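Relabeling failed grasps on soft objects

15/03/2025

We had 2,227 teleoperated episodes of the two arms putting plush toys into trays, and 363 of them were marked as failures and left out of training. I wanted to know if the failures were worth keeping.

The method is simple. Each failed episode is cut at the last frame where the gripper opens, and the part before the cut is relabeled with whatever state it reached. A toy dropped beside the tray becomes a valid example of "place beside tray." Hui-mei Lai wrote the cutting script. The policy architecture did not change.

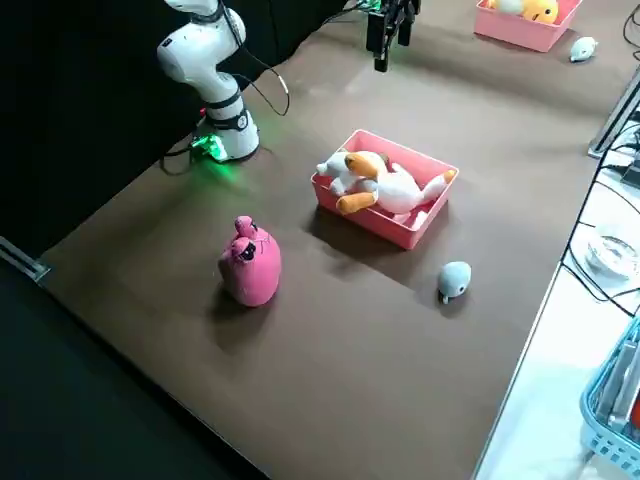 Results

Over 300 trials per policy, the relabeled set did better on the larger toys and no better on the small seals. My guess is that closing width matters more for the seals, and relabeling adds nothing there. A toy with a paw over the rim is scored as placed, so the criterion is lenient.

I still need to rerun with a stricter criterion. That is planned for April.

Comments

Pieter Rampersad: Did you balance the relabeled goals? "Beside tray" must dominate.

Author reply: Capped per goal, yes. Without the cap the policy got worse.

Sze-wing Yuen: Would like to see the seals split out by approach angle.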